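Two-arm cell drifts at the tool wall after warm-up, where do I start?

Posted in Cell Setup and Maintenance, February 2025

Okis

We run a small two-arm cell that takes hand tools off a pegboard, sets them on a board in front, and puts them back. Both arms have finger grippers. The taught points are good first thing. After 39 cycles or so of the full routine the left arm starts touching the rim of the screwdriver cup on the way in, and by the end of the morning it stops on a force fault. The right arm has the same trouble at the pliers holder but less of it.

What I have done so far: re-homed both arms, re-taught the cup point twice, swapped the finger pads on the left gripper. Re-teaching helps for that day and then the next morning the point is off the other way. The controller log only gives me error 46, which the manual lists as "contact outside window" and nothing else.

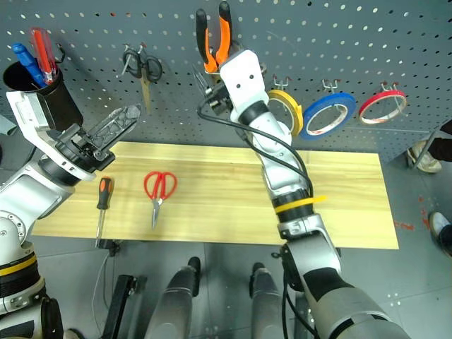 The cup takes two screwdrivers, handles up, so the gripper has to come in fairly level and there isn't much room between the handles. Scissors and tape rolls hang on hooks and those give me no trouble, probably because a hook forgives a lot. The pegboard is on its own stand and so are the arms. Payload is well inside the limit.

Is this heat in the joints, or am I looking in the wrong place? I would like to fix it before the March service visit if I can.

Florker

Sounds like a calibration problem. Did you run the full calibration? Ours went away after that.

Mabula

If the point is off one way warm and the other way cold, then you taught it warm and the arm is doing what you told it. Stop re-teaching for now. You are moving the target each time and you won't learn anything from it.

Do it in this order:

Cold start, no warm-up. Put a pointer in the left gripper and touch off on a fixed mark near the cup. Write down the joint values.

Run the routine at normal speed until it would usually start rubbing. Touch off on the same mark and write the values down again.

Now touch off on a second mark on the base plate of the arm itself, not on the pegboard. Do this one cold and warm too.

If both marks shift, it's the arm. If only the pegboard mark shifts, your board or its stand is moving. I would bet on some of each. You have the board and the arms on separate stands, and every small knock at the cup pushes the board a little. Tie the two together with a rigid bar or bolt both down to one plate.

Check the cup mount as well. Ours had worked loose on the pegboard and you could turn it by hand. Same with the gripper flange screws. Take them out one at a time, clean them, and torque them to the figure in your arm's manual.

After that, run a warm-up of free moves before the first pick — no tools, all joints — and teach everything warm. Look over the cables at the wrist while you're there. A cable loop that is too short will pull on the wrist in some poses, and it looks just like drift.

Lerkance

Agree with most of that. One thing to add: change the approach. Stop 44 mm short of the cup, slow down, then go in straight along the tool axis. We had ours blending from the travel move right into the pick and it cut the corner a bit differently depending on speed. We set a touch-off check every 500 cycles and haven't had to re-teach the cup in months.

I'd also widen the gap between the two screwdrivers if you can find a bigger cup. Cheap fix.

Okis

Thanks. The cup does turn by hand. Not much, but it turns. I've tightened it and will do the cold and warm touch-offs before I change anything else. Full calibration was done at install, to answer the first reply, and I haven't repeated it. I'll post the joint values when I have both sets.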